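Some thoughts on keeping a small prayer at home when life is heavy. I will write it in several posts because it became long. (1)

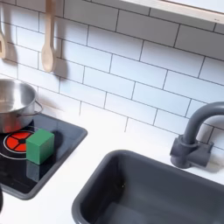
Kitchen wall, wooden utensils in their place.

I was not a praying person when I moved to Jatetmont. My grandmother prayed enough for the whole family, so I thought that my part was already done. Then came a winter with no work, and I began to wake at four every morning with a stone on my chest. (2)

My neighbour Babita Rawat has a string of 108 beads and says one name of God on each bead. She did not try to teach me. She only said, "If you are awake at four anyway, sit down and give the hour to somebody." I was a little offended. Next morning I sat down. (3)

I did not have beads, so I said a short line from the psalms which I remembered from school: "Be still, and know that I am God." First in my own language, then in English, because in English I must think about each word. (4)

For two weeks I felt nothing. I want to write this clearly, because many people describe a great light on the first day, and then the others think that God has passed their house. I was bored and my knees hurt. (5)

What changed first was small. I stopped arguing in my head with people who were asleep in their own beds. Before, I could argue with my old manager until it was time for breakfast. (6)

Eglė Mockus asked me yesterday if it must be the same hour each day. I don't think God looks at the clock. But I look at it, and if I leave the hour open, I find something else to do. So for me it is the same hour, now half past five, which is more friendly. (7)

She also asked how long. I began with 3 minutes. It sounds like very little, but please try it on a bad day. Later it grew without my pushing, and on some mornings it goes back to 3 and I let it. (8)

About 100 repetitions of my line take me a quarter of an hour. I know this from one time only, when I was curious. I don't recommend to measure it, I was thinking about the number the whole time and not once about God. (9)

In September I stopped completely. My mother was in hospital and I was angry. I said to Piret Juška that I will not speak to somebody who doesn't answer. She sings in the choir in Flatevard and knows much more about faith than I do. She told me to go and say exactly that, aloud, in the same chair. (10)

So my prayer for most of that month was a complaint. Half of the psalms are complaints too, I had only never read those ones. Psalm 13 begins "How long, O Lord?" and it is short enough for the bus. (11)

My mother is at home again, she walks with a stick and gives orders. I don't write this as a proof. The woman in the next bed had a daughter who prayed better than me, and she lost her mother. I still say this daughter's name in the mornings and I don't understand it. (12)

Some of you wrote to me about amulets and special stones for protection. I don't want to laugh at anybody, people buy such things when they are afraid, and I was afraid also. But if somebody tells you that your trouble will stay until you pay him, please close the page and call a friend. (13)

Sihan Yin wrote that she has no faith but she would like to have the quiet. I think you can sit anyway. Take a line from a poem, or only breathe. I am not the guard at this door. (14)

Practical things, as several people asked. A chair, not the bed. The telephone in another room. A shawl, if your heating is like mine. If the children wake up, then the children are the prayer for that day, and you can try again tomorrow. (15)

I also keep a notebook where I write one sentence after. Mostly it is something like "tired, thought about the gas bill". Last night I read the pages from the winter and I was surprised how seldom I asked for courage and how often for sleep. (16)

Tomorrow I will post the list of short psalms, Eglė is helping me to check the numbers, because they are different in some Bibles. If you have a line that you say in hard times, please write it under this post - any language is welcome. (17)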